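Clock offsets and the strip tray task

Fri 28 September

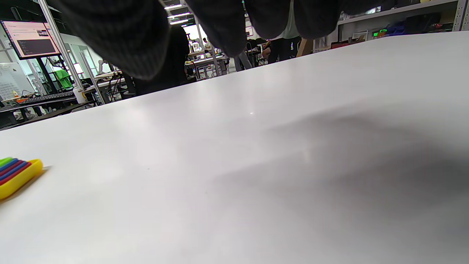
A comment under the April post asked why I still stamp frames on arrival when the driver exposes a capture time. Breltik, who left it, added that every lag I had blamed on the controller looked like buffering to them, and that a fixed offset would never hold once the host was under load.

I had an offset of 49 ms hard-coded in the alignment step. It came from one calibration run with nothing else on the machine. With the logger and the pose estimator both running, the real delay wandered enough to shift the labels by 2 frames in the faster segments. For slow reaches over the table this hardly matters. For closing on a thin strip in a tray it does, as the recorded finger command ends up paired with an image from before the approach is finished.

The changes so far:

Capture time now comes from the driver and gets converted to host time with a linear fit over the last 200 frames. Arrival time is still logged, but only for diagnostics.

Joint states go through Matix, our message layer, which already stamps at the source. I removed the second stamp that the recorder was adding on top.

The aligner interpolates joint positions to each capture time. Gripper commands are held at the last value, because interpolating a step gives you a ramp that was never sent.

Episodes with a gap of more than 6 frames are rejected at load time. The old loader padded them silently, and I would like those weeks back.

I reran the replay check on the strip tray episodes. The residual between commanded and observed finger closure is now flat across an episode where it used to drift. The policy has not been retrained yet, so I have no success rate to report.

Still open: the fit resets badly when the camera reconnects mid-session. For now the recorder closes the file and starts a new one.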